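Pevesen robot learns to make coffee, mostly by being told it did it wrong

MUÑOZ, December — Pevesen researchers have published a training method that teaches a two-armed humanoid to work a coffee machine in simulation, where spills are free.

The method, called Mamby, replays each failed attempt from the moment it went bad. After 293 practice runs, the robot finished the task on 16 new table layouts. The previous method managed eight.

"It used to close the lid on its own hand," said lead author Yaneth Espinoza. "Now it waits — a skill I would like to see in our break room."
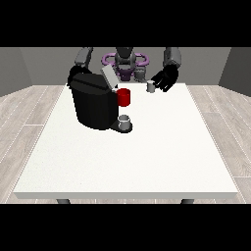
Simulated humanoid at the coffee machine, lid open. Credit: Pevesen

Tests on a physical robot begin at Zenberg in the spring. Mops have been ordered.

Press contact: Gilberto Guzmán, Pevesen, ext. 1849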